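Ramasamy Fund student robotics grant
Fall progress report from the Wultholm High robotics club

Hi Kavitha,

You asked for a page on how things are going, so I'm writing this at 9 p.m. with cold tea and the lab finally quiet. Short version: we're on track, a little behind on the paperwork and a little ahead on the fun part!

We have 14 students signed up, up from last spring, and most of them stay past the time their rides show up. Of the $2000 you gave us, $500 is still unspent. I'd like to hold that for spare gripper pads (we go through them) and one more set of foam blocks.

October was all about the breakfast table. The kids picked the theme themselves, and Sneha Kandpal and Dong-hyun Ha drew up the task list: stack blocks, move the bread, put the fruit away. Stacking came first and it took a lot of arguing about how far down the arm should go before it closes.
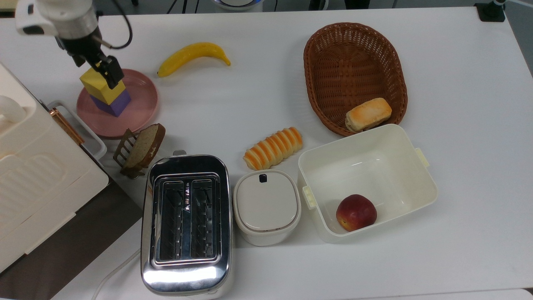
Yellow on purple, next to the pink plate.

Our goal for the end of the semester is 60 logged tries at each task, with the students writing down what they changed between tries. The notebooks are getting good. Dong-hyun's has a whole page on grip force that I plan to steal for next year's class. The pastry twist is the one they all groan about, and I've told them it can wait until the blocks are boring.

Two things I need from you. Can the report deadline for the money side slide a couple of weeks? And Jagadeesh Panicker in our front office needs the grant number again for the Bostero parts order, sorry, I know you sent it once.

Come by any afternoon. The kids would love to show you.

Maricruz Sandoval
Club advisor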